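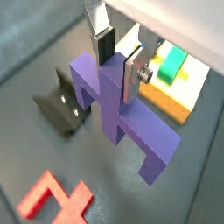 Slotted block puzzle

A slotted block puzzle (also slot board, peg board puzzle or, in my family, just "the chunky one") is a small assembly puzzle made of a base with recesses cut into its top and a handful of thick, loose pieces that fit down into them. I've been writing entries for this hobby wiki for a while now and this is the one people keep asking me to expand, so bear with me, I have a lot to say about what is basically a board and some blocks.

The puzzle sits somewhere between a toddler's shape sorter and a proper interlocking puzzle like a burr. With a shape sorter you match an outline to a hole and you're done. With a burr the pieces hold each other together and you can lose a whole evening. A slotted block puzzle borrows a bit from both – the base tells you where things go, but the pieces stand up off the board, and some of them have to straddle others that are already in place.

Names

There's no agreed name. Sellers call them slot puzzles, assembly boards, insert puzzles and 3D peg boards, sometimes all in one listing. Flirkov, a small maker whose sets I've bought more than once, calls the whole family "bridge boards," and I kind of love that one, but it never caught on outside their own catalog. On this wiki we use "slotted block puzzle" and redirect the rest. Please don't start the naming argument again on the talk page!

The base

The base is a rectangular block or thick board. Recesses are cut into the upper face, and these can be closed pockets (a hole with walls on all sides) or long channels running across. A closed pocket takes one foot of one piece and that's that. A channel is more forgiving, as a piece can slide along it, and you'll see two parallel channels on a lot of the simpler bases so that a bar can be laid across both of them.

Color matters more than you'd think. Pale bases are easier to work with, at least for me, as the recesses show up darker than the top. I once had a base in a deep brown and I was feeling for the slots with my fingertips half the time (I gave it to a cousin, who adores it, so there you go).

Bases get made in wood, in molded plastic, and these days on home 3D printers. The printed ones have crisp corners but can be tight when new. A light rub with fine sandpaper inside the slot does the trick. Go slowly, because you can't put material back.

The pieces

Pieces fall into two broad kinds.

Bars are the plain ones, straight rectangular sticks, usually in strong colors such as blue or green. They go in first and they're very easy to underestimate. Put a bar a little off and nothing after it will sit flat.

Spanning pieces are the fun ones. A spanning piece has a body with arms reaching out from it, and the arms turn down at the ends into short legs or feet. The gap under an arm, between the leg and the body, is called the notch, and it's there so the piece can pass over whatever is already on the board. Most sets have at least one, and it tends to be the biggest piece in the box and the one kids grab first.
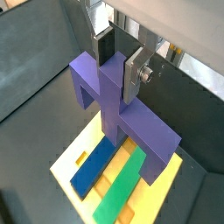
A purple spanning piece held over a pale yellow base, with a blue piece and a green piece near its lower end.

Spanning pieces are rarely symmetrical. One arm may be longer than the other, or one leg may sit at a different height, and so a piece that looks like it'll go in either way round will only go in one. I've watched grown adults turn one through every possible position and end up right back where they began. I've been that adult, too.

How it's solved

The order is the puzzle. Bars go down first, then anything that sits beside them, and the spanning piece comes last, over the top. If you put the spanning piece down early it'll often seat nicely and look great, and then you find there's no way to get a bar in under the arm.

The way I do it, and I don't claim it's the best way:

Turn every piece over and look at the underside before touching the base.
Set the bars straight across and check them from above.
Hold the spanning piece by its thick middle part, never by an arm, and hover it over the base while you line up the feet.
Look from the side. Then lower it.
If it stops partway, lift it straight up again. Don't twist.

That last step is where pieces get broken. Twisting puts all the force on the short legs and they snap where they meet the arm, especially on printed sets where the layers run the wrong way.

Difficulty

Wurnonum, a puzzle club newsletter I used to get in the mail, graded these from 1 to 7, with 1 being a single bar in a single channel and 7 being the sort of thing you photograph before you take it apart. Most sets sold for families land on 3. The grade doesn't depend much on the number of pieces. What pushes it up is how many of them have to pass over one another, and whether the base gives you closed pockets or long channels (channels look easier but leave you more room to be wrong).

The biggest one I know of is the Urkilik board, which came with 417 pieces and a folding base. I've only ever handled part of it, at a swap meet one May, and my honest opinion is that it's a sculpture more than a puzzle.

Fit and clearance

People who make their own ask about clearance constantly. Too little and the pieces jam, too much and they rattle and lean. Tekin sells a printed gauge with 6 test slots, each a hair wider than the one before, and you try your piece in each until it drops in without a push. It's a handy thing to have. You can make your own from scrap if you're patient.

Lean is the fault that gets overlooked. A tall piece in a loose slot will tip a tiny bit, and by the time you're lowering an arm across to a second slot that tiny bit has turned into a foot that misses its hole. Deeper recesses fix this better than tighter ones.

Setting up a place to work

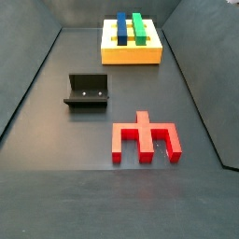
I like a smooth, plain, darkish surface with something along the sides, a tray or a shallow box, so that a dropped piece doesn't end up under the couch. Matte is better than glossy, as reflections make the edges of the slots hard to read. Keep the base well away from the front edge and leave yourself open space next to it for the pieces you haven't placed yet. I see people crowd everything up against the base and then knock their bars loose with a sleeve.

Light from above and a little to one side is best. You want the tops of the pieces bright and the sides in shade – it makes the steps and notches so much easier to judge.

Care and storage

Wipe plastic sets with a damp cloth and dry the slots with a cotton swab. Wooden ones should be kept away from water and from radiators, as a base that has swollen or warped is a misery to use. Store the pieces loose in a bag or box. Leaving a snug piece in its slot all winter can make it stubborn to get out, and pulling hard on an arm is how my oldest set lost a foot.

See also

Burr puzzle
Packing puzzle
Pegboard
Shape sorter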